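**Small open boxes for drawers and shelves – what are you all using?**

**radek_vlcek**
I finally gave in and started sorting the hall closet with open boxes, and I can't believe I waited this long! Everything used to live in one giant bin and I'd dig through the whole thing for a tape measure. Now I'm hooked and I want to do the kitchen next.

My question is about shape. Straight sides or tapered?

**natalia_k**
Tapered, every time! They stack inside each other when they're empty, so the spares take up almost no room. I got a set from Pešek in November and the extras sit in one tidy pile on top of the fridge.

**Detlef Reuter**
I'll be the grump. Tapered boxes waste space at the bottom. Put a row of them in a drawer and you get a wedge of nothing between each pair, and that's where the crumbs go. My drawer is 18 inches wide and I fit one more straight box in it than tapered ones. One more box is a lot when you own as many batteries as I do.

**natalia_k**
Okay, but who keeps tapered ones in a drawer? Mine are all on open shelves, and I love being able to grab one by the rim and carry it off to wherever I'm working.

Color matters too, by the way. I went with mint green for the craft shelf and it cheers up the whole corner – way nicer than the gray ones I had before. 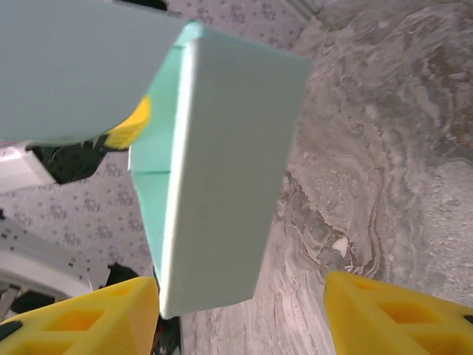
Kyrylo would still go for clear plastic over any color, and wrote to me that he'd rather see what's in a box than read a label on it.

**Kyrylo Kravchuk**
Yep, that was me, and I stand by it. My button and bead collection is close to 1000 pieces and I find things by looking. Labels fall off, or my kids swap them for fun.

**radek_vlcek**
You two are killing me, I had the mint ones in my cart already! Maybe colored for the shelf and clear for the small stuff? Detlef, which straight ones do you have?

**Detlef Reuter**
Bultora, the shallow kind. Measure the inside of the drawer first, down at the bottom. I didn't, and had to take two back.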